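Cooking Without a Kitchen: One Induction Burner in a Shared Student Room

Project report, Housing and Everyday Life, spring term

1. Background

Lusorley Hall was built without kitchens on the upper floors. Each floor has a common room with a sink, a refrigerator and one round table, and residents who want a hot meal have to walk down to the cafeteria or buy something on Simard Street. In the fall the housing office changed its rule on appliances. Hot plates with a coil are still banned, but a single portable induction burner is now allowed in each common room, provided it is switched off at the wall after use.

Our group wanted to know how people would use the burner once it arrived. We were less interested in recipes than in the table. A table in a common room is used for homework, for eating and for leaving things on, and we wanted to see what happens when cooking is added to that list. The question we set ourselves was simple: what does a shared table need to have on it, and what should be kept off it, so that one or two people can make and eat a meal there without getting in the way of everyone else?

The project ran for most of the spring term. We had four members, all living on the same floor, so we were users of the room as well as observers of it. This is a weakness of the study and we return to it in section 6.

2. Earlier work

We found little written on student rooms as such. Most of the reading for the course deals with family kitchens, and the usual advice there is to keep the path between sink, stove and refrigerator short and clear. In our common room the sink and refrigerator are on one wall and cannot be moved. The only thing that can be moved is the table, and the only thing that decides where the table goes is the outlet.

A previous student group at Hustow House looked at shared refrigerators two years ago. Their report is in the department office. They found that labels helped for the first few weeks and then stopped being used. We kept this in mind and tried not to propose anything that depends on people writing labels.

3. Method

We used three methods.

The first was a short survey, put in every mailbox in the building and collected at the front desk. We received 327 usable answers out of 496 handed out. The survey asked how often the person used the common room table, what they used it for, and what bothered them most about it.

The second was a diary. Each of us wrote down every meal we prepared at the table during April, with the time, the things we brought, and anything that had to be moved before we could start.

The third was to look at what stays on the table and what comes and goes with each meal. We prepared a number of ordinary meals and snacks ourselves and kept notes on how the table was laid out.

The burner is a single-zone model sold under the name Midea. It was supplied by the housing office. We did not compare it with other models and this report is not a review of it.
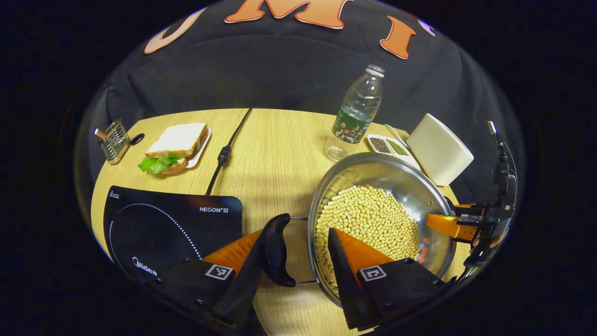
The main problem with a round table is that it has no back. On a counter against a wall, the appliance goes at the rear, the cord drops behind it, and the front edge is left for cutting and serving. At a round table every side is somebody's front, and the cord has to cross the surface somewhere. In the layout we used most often it runs down the middle, between the sandwich on its white plate and the pot, with the connector lying on the tabletop. The water bottle stands toward the center, and the little tray of seeds is to the right of it with the spoon laid across. There is enough room for all this, but the space is divided in two by a cord that has to be lifted or worked around whenever a plate is passed from one side to the other.

We tried three other positions for the burner. With the burner close to the outlet the cord was short and out of the way, but the person cooking had to stand in the doorway of the room. With the burner in the exact center the cord still crossed half the table, and people on all sides were near the hot pot. With the burner on the side facing the window the cord hung off the edge in a loop, and two of us caught it with a knee on the first evening. We went back to the first layout after that.

4. Results

4.1 Survey

The largest group of answers said that the table was used mainly for eating food that was already prepared, such as sandwiches, takeout and leftovers. Homework came second. Cooking came third, although the burner had only been in the building for one term when the survey went out, so this may change.

The most common complaint was that the table was not clear when the person needed it. Dirty dishes came up less often than we expected. People wrote more about clean things left out: jars, bottles, chargers, mail. Several wrote that they did not know if they were allowed to move them.

A few answers mentioned the cord directly. One person wrote that they moved the burner to the floor when they wanted to study. This is against the housing rules and we passed the comment on to the office without the room number.

4.2 Diaries

Breakfast was almost always cold. The burner was used mostly after six in the evening, with a second, smaller peak late at night for noodles and tea. On weekdays a meal was usually made by one person. On Saturday it was more often a group, and these meals took much longer to clear away.

Cold and hot food were often made side by side. Someone would put together a sandwich while another person waited for a pot to boil. We had not planned for this. Our first drawings had one zone for cooking and one for eating, and no place for preparing cold food. In practice this was done wherever there was a gap, and bread and lettuce ended up close to the burner more than once.

The diaries also showed that small containers get moved the most. A plate is put down once and stays there until the food is gone. Seasonings, seeds and sauces are passed around, and every time they come back to a slightly different spot. A tray with compartments was easier to live with than separate packets – it moves as one object and can be lifted out of the way with one hand.

4.3 What stays on the table

We agreed on a short list of things that can stay on the table between meals:

The burner, unplugged, with the cord wound up.
The utensil holder.
One cloth.

Everything else goes back to a shelf or to the owner's room. We tested this list for two weeks. The burner and the cloth gave no trouble. The utensil holder slowly filled with things that were not utensils, mostly pens, and was emptied twice.

5. Proposals

Proposal 1. Mark a place for the burner. A square of tape on the tabletop is enough. It should be far enough from the rim that a pot handle does not stick out over the edge.

Proposal 2. Run the cord the same way every time. If it has to cross the table, it should cross in a straight line, and the connector should be kept away from open drinks. A flat cord cover would be better than tape, which leaves glue on the wood.

Proposal 3. Set aside one side of the table for cold food. Bread, salad and anything else that should not get warm goes there, with the cord as the border.

Proposal 4. Put up one open shelf next to the refrigerator. Bottles, jars and seasoning trays go on it after the meal. The shelf should be too shallow for dishes to be stacked on it.

Proposal 5. Write on the wall that anything left on the table may be moved to the shelf by anyone. This needs no labels and answers the complaint we heard most.

The cost of all five for one floor is small. The shelf is the main expense. We asked the housing office what could be spent on common rooms and were told that $3,000 is set aside for the whole building this year. The office has not yet decided if any of it will go to this project.

6. Limits of the study

We observed our own floor, and we knew most of the people who used the room. They knew about the project, and they probably cleaned up more than usual when one of us was there. The diaries were kept by four people who all like to cook. Someone who only uses the table for homework would have written a different diary.

The survey did not ask about the shape of the table, and only our floor and one other have a round one. The proposals on the cord may be of no use on floors where the table is square and stands against a wall – there it can simply drop behind.

We also did not measure noise or smell. Both were mentioned in the free comments, smell more than noise, and a future group could start from there.

7. Next steps

The tape square and the notice went up on our floor in the last week of the project. The shelf is waiting for approval. We have left a copy of the survey form and the blank diary sheets with the department office, in the same folder as the Hustow House report.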